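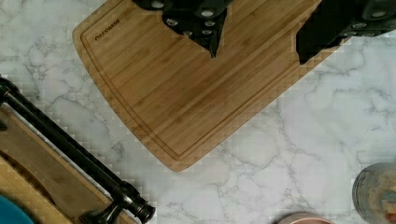
Thread on bamboo cutting boards, mostly on the part people skip when buying one, the groove. I've refinished kitchen boards on the side for a few years and the questions I get are nearly always about oil. Oil is fine. The groove decides how the board behaves at dinner. On this Oaksware the channel sits a short distance in from the edge, runs parallel to it and turns with the rounded corner, so there's a flat rim left outside it. Keep that rim in mind, it comes back later.

2/ What the groove does. Liquid coming off meat or a tomato spreads as a thin film and heads for the lowest point. On a level counter the lowest point is whatever the board says it is. A groove gives the film somewhere to drop before it reaches the edge.

3/ Capacity is small. Take a groove 5 mm wide and 3 mm deep with a flat bottom. Cross section is 15 square mm. Over a meter of channel that's 15 ml, one tablespoon. A rested roast will beat that without trying.

4/ Most grooves are cut with a round-nose bit, so the real number is lower than the rectangle suggests. If the listing gives width and depth, take a fifth off before you believe it.

5/ Doubling the width doubles the volume and costs you work surface. Doubling the depth doubles the volume and costs you strength, and makes it harder to clean. Makers tend to go wide and shallow. I agree with them.

6/ Now the rim. Wood outside the groove is supported on one side only. On a thick board this doesn't matter. On a thin one, with the groove close to the edge, that strip is the first thing to split when the board gets dropped on its corner. Rounded corners help. A sharp corner takes the whole hit on a very small area.

7/ Rim width I look for: at least the width of the groove, preferably twice. Measure with a ruler in the store. You will get looked at.

8/ Bamboo specifically. It's a grass, sold as strips glued side by side under pressure. The lighter and darker lines are the strips. Color varies with where in the stalk the strip came from and how long it was steamed. It has no bearing on hardness that I've been able to detect with a knife.

9/ The glue lines matter more than the color. Bamboo itself moves very little with moisture. When a board opens up, it opens at a line. Run a fingernail across the grain at the ends. If it catches, watch that spot.

10/ The groove cuts across glue lines at the two short ends and along them on the long sides. The end runs are where water sits against exposed fiber. Every failed bamboo board on my bench started there or at a handle cutout.

11/ Which is why drying position is worth a post. Stand it on a long edge, with the strips running horizontally, and the lower groove holds water for its full length. Stand it on a short edge and you get a shorter pool, but against end grain. I use the long edge, after wiping the groove with a folded towel. Wiping is the step that counts.

12/ Do not dry it flat on stone. Marble, granite, quartz, same thing. Air reaches the top face only, the bottom stays damp, the board cups. Cupped board on a hard counter rocks. Rocking board plus chef's knife, you can work it out.

13/ Related: bare board on polished stone slides. A damp (wrung out) dish towel underneath fixes it for the length of one meal. Remove it afterward, see 12.

14/ Cleaning the groove. Dish brush, hot water, a drop of soap, go along the channel in one direction. A sponge bridges over the top and cleans nothing. For dried-on residue, coarse salt and half a lemon, then the brush again.

15/ No dishwasher. I know the box sometimes says otherwise. My sister-in-law ran one through on the pots cycle and brought me the results in a shopping bag.

16/ Oil, since you'll ask. Food-grade mineral oil, warmed a little, both faces and all four edges. Leave it for 20 minutes, wipe off the excess. Oil pools in the groove and goes sticky if you leave it, so do the groove last with a cloth wrapped around a chopstick.

17/ Oil both faces. People do the top only and then ask why the board bent. One sealed face, one thirsty face, uneven movement.

18/ Frequency: when water stops beading. Bamboo takes up less than maple, so it goes longer between coats. I do mine in December and again whenever it looks chalky.

19/ Kamrul Wanigasekara asked whether he should just flip the board and use the ungrooved side. For bread and vegetables, yes. You get the full surface and you can push chopped onions straight off the edge into a pan without half of them falling in the ditch. Groove side for meat and fruit. It also gives you a rule for which side touched raw chicken, if everyone in the house follows it.

20/ Printed logos. Usually ink or a light burn near a corner. A scrub pad will take ink off over time, a burn stays. Either way I'd keep the knife off it, mostly for looks. It's useful as a marker for which end is which if you rotate the board to spread the wear.

21/ Rotation: swap ends every few weeks. Right-handed cooks wear a shallow dish slightly right of center. You can find it with a straightedge well before you can see it. A dished board leaves the bottom strand on every scallion uncut.

22/ Sanding a dish out of a grooved board makes the groove shallower by the amount you remove. Take 1 mm off a 3 mm groove and you've lost a third of an already small number. Past that point I either recut the groove or tell the owner it's a vegetable board now.

23/ Trays and serving boards with metal handles: separate problem, the fasteners. Water gets under the mounting point and stays. Take the handle off once a year if it comes off, oil underneath, put it back snug. Don't crank it down.

24/ Next thread is end-grain maple, which has a different set of complaints. I have one in clamps at the moment and would like to see how it comes out before I give anyone advice.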